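Search the help pages Enter keyword Go

Home Topics Glassware Balances Safety Sign in

Round-bottomed flask tips over when I pour into it

Lucía Tejada

I help run a small teaching lab and we prepare our solutions by hand. The method has us pour from a beaker through a funnel into a small round-bottomed flask. At present the flask sits in a folded towel. As soon as the funnel goes in, the whole thing leans, and twice it has gone over. A clamp and stand would hold it, but there are 7 flasks to fill in one afternoon and clamping each one is slow. Is there a proper support for this? Also, the liquid sometimes stops in the funnel and sits there. Same funnel, same flask, not every time.

Ramiro Rivas

Use a clamp. Anything else will fall over sooner or later.

Demetrio Cordero

A cork ring is the usual answer. Choose one whose hole is smaller than the widest part of the bulb, so that the glass rests on the cork and does not touch the bench. If the flask rocks, the ring is too small. Ours are listed as 2584 and 2605 in the Nirnik catalogue and the larger one is steadier under a funnel. Clamp anything that will be heated or left overnight.

The stopping is an air lock. The funnel has sealed against the neck and the air in the flask cannot get out. Lift the funnel a few millimetres and it will drain.

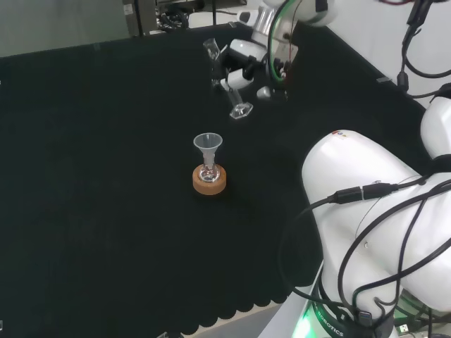
Bevan Tuhiwai
Moderator, Glassware

Agree with Demetrio on both points. A small flask in a cork ring, with a plastic funnel in the neck, is top-heavy only if the funnel is oversized or overfilled. Keep the level well below the rim and pour down the side of the cone, with the beaker lip close to it. Pour slowly enough that the level stays constant.

For the air lock, a strip of folded filter paper between stem and neck also works and saves you holding the funnel up. Remove it before the last rinse.

Check the cork now and then. Once it crumbles or has soaked up solvent, replace it.

Back to topic Next topic Report a post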